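3.2 Worktop clearing: small appliances

Devices left on the counter were treated as a separate class from crockery and food, as they often have no fixed storage place. Participants in the Ultska survey made up to 56 entries each.

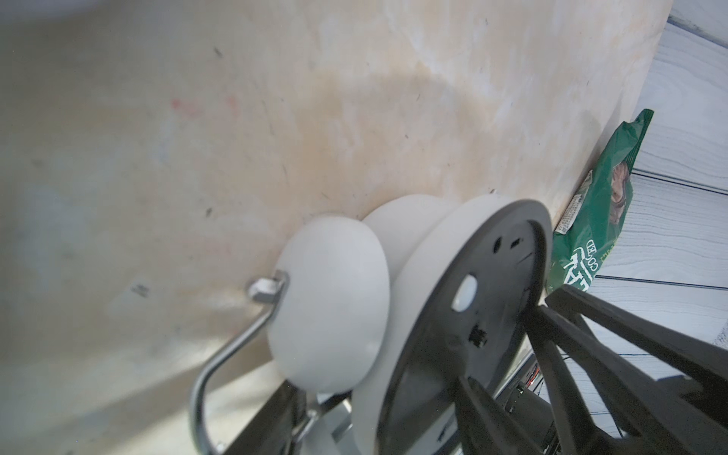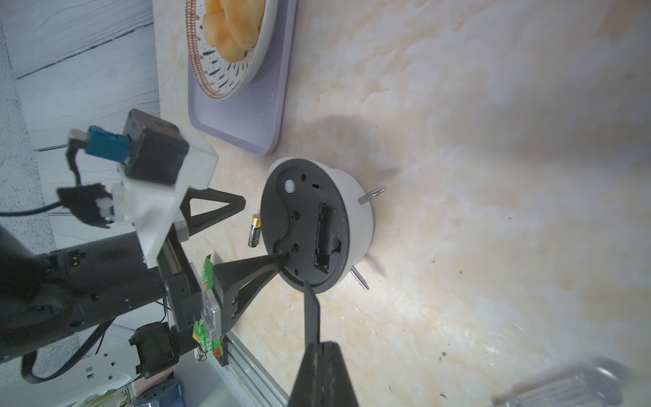

Figure 2. White device with a round black base plate, on a pale mottled surface.

Stelios Karras, Kyriaki Drakos and Sudheer Devadiga

Entries were coded by object and by final location. Open battery covers were recorded separately - a device in this state was coded as unfinished, even where the counter was otherwise clear.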